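The Masent Cup

By the time Davina Gunn had got the old greyhound up the steps of the Vakitthorpe surgery, she had told him the whole story of her week twice over, and he had listened as he always did, with one ear up and his chin against her sleeve. Leiva was a good listener. He had been a poor racer (12 starts at Pollbridge and never better than fourth, bless him) but he had a way of leaning on a person that made the rest of the day seem manageable.

"Still off his dinner?" asked Skye MacAulay, who was the vet, and who had already got down on the floor in her clean trousers.

"Seven days now," said Davina. "He'll take a bit of chicken if I look the other way. I've tried singing to him."

Skye felt along his belly for what seemed a very long while, and Leiva gazed over her head at the poster about worms. At last she sat back on her heels and said she would like to keep him in overnight, and do a scan, and that the scan would be 350 pounds. She said it kindly, as people do when they've had to say it often.

Now Davina had 50 pounds in her purse and a little more in the tin at home, and the tin was meant for the boiler, which had been making a noise like a kettle full of marbles ever since January. She thought about the boiler. Then she thought about the hearthrug with no dog on it, and found she had stopped thinking about the boiler altogether. 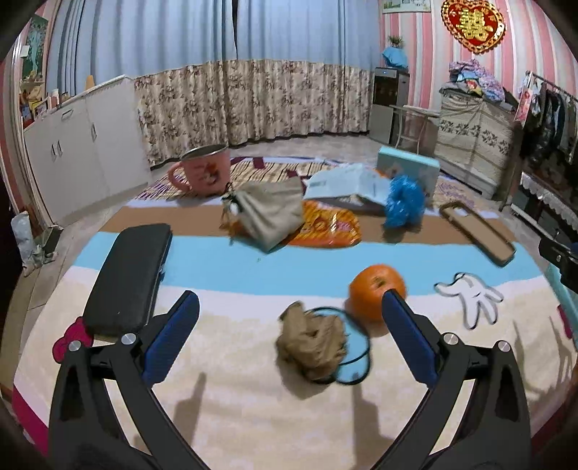 "You go ahead," she said. "I've an extra cardigan."

She walked home the long way, past Archie Crichton's gate, and Archie, who had once owned a half share in Leiva and still felt badly about selling it, came out in his slippers to ask where the dog was. She told him, and he went very quiet, and then he went indoors and came back with a silver cup wrapped in a tea towel.

"It's only the Masent," he said gruffly. "His mother won it. Etelka Boros has been after it for years, she'd give you a fair price."

"Archie, I couldn't."

"Well, I'm cold standing here," said Archie, "so you'd better come in and couldn't by the fire." And she did, and he put the kettle on, and they sat up waiting for the telephone with the cup on the table between them.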